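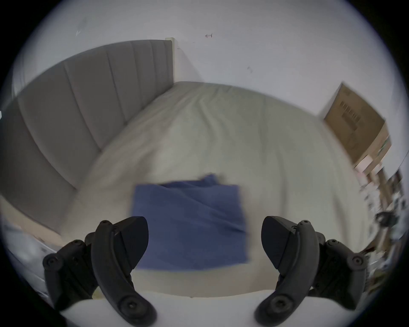
How do you fold small cloths so they stay folded?

Posted by Tudell, January 6, 2019

I'm having a massive sort-out of the spare room and loving it so far! Blue cloths are my sticking point. I fold one into a lovely neat rectangle on the bed, turn round, and a corner has popped up again. I've got 14 to do and they need to go in a shallow drawer. Is it my folding or the mattress?

Fraser_folds

Bit of both, I'd say! A mattress gives under your hands, so you never get a proper crease. Do it on a table if you can. Lay the cloth flat, smooth it from the middle outwards, fold in half, smooth again, then into thirds.
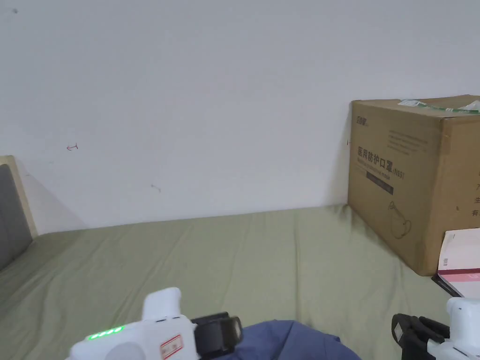 If the bed is all you've got, pull the sheet tight first and put a big tray or a chopping board on top. I did this for years in a tiny flat in Serby and it works a treat. Fold towards you, and press along each edge with the side of your hand.

serby146

just roll them, life's too short

Flemholm Lil

Ooh, I love this sort of job! Agree with Fraser about the table. My extra tip is to start again from a heap every time one goes wrong, and don't try to rescue a half-done fold.

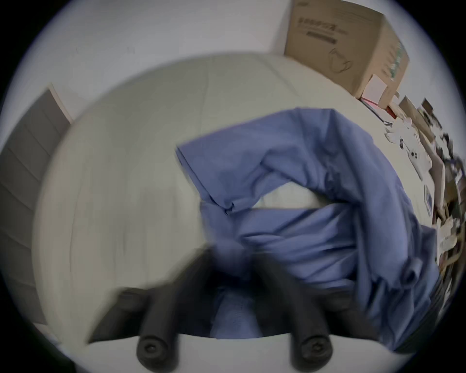

Pick it up by two corners, give it one good shake and let it hang for a second before you lay it down. Then stand them upright in the drawer like books, 5 to a row, packed snugly enough to hold each other up. I did all mine last May and they still look smashing!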